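Gulora Block and Basket Set

Tabletop sorting set: three wooden cubes and one woven basket
Page updated December 18, 2023

The Gulora set consists of three wooden cubes and a low rectangular wicker basket. One cube is red, one blue and one green. The set is intended for sorting, counting and put-away tasks at a table. The cubes have plain faces with no letters, numerals or pictures.
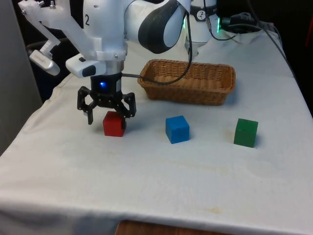 The basket is woven from light tan strands and has rounded corners and a slightly flared rim. It has no lid, handles or lining. The base is woven in the same material as the walls. Small splinters may be present on a new basket and should be trimmed with scissors before use.

Layout

Place the basket towards the back of the table with its long side facing the user. Set the cubes in a row in front of it, with a clear gap between each. A plain white cloth gives good contrast with all three colours. It need not be ironed, but deep folds under a cube will tilt it.

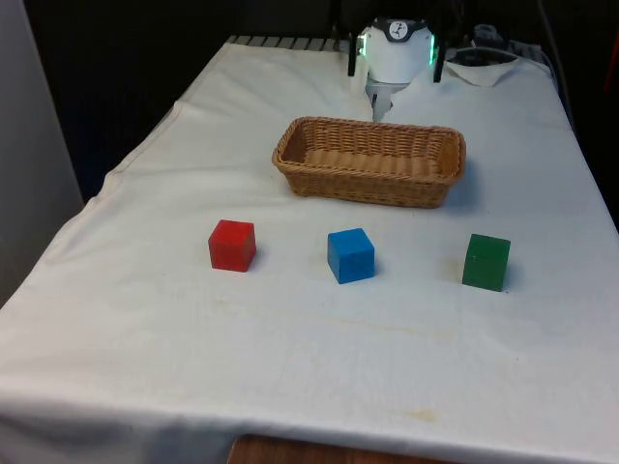 Basket and cubes set out on a white cloth.

Weight and packing

The complete set weighs 157 g. It is supplied with the cubes inside the basket, in a single carton. Orders of 25 sets or more are sent on a pallet. Replacement cubes are sold singly by colour under the Mazza part list; the basket is a separate line.

Use

Cubes may be lifted from above or by opposite sides, and placed in the basket in any order. Each cube should be lowered over the rim and released inside.

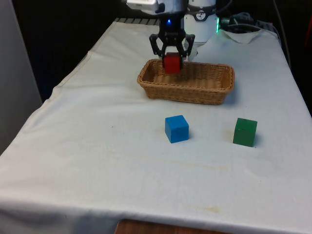 Samuele Leone

Cloths are not included. The Drotska cotton cloth fits most rectangular tables and should hang over the edge on at least one side. Stains do not affect use, although pale brown marks are hard to remove once set.

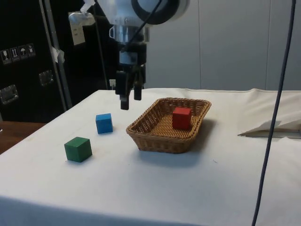
Care

Wipe the cubes with a damp cloth and dry them at once. Do not soak. Brush the basket out with a soft brush and keep it away from radiators. Sets returned within 7 days in the original carton are refunded in full.

Trade enquiries: Agata Lo Presti, Gulora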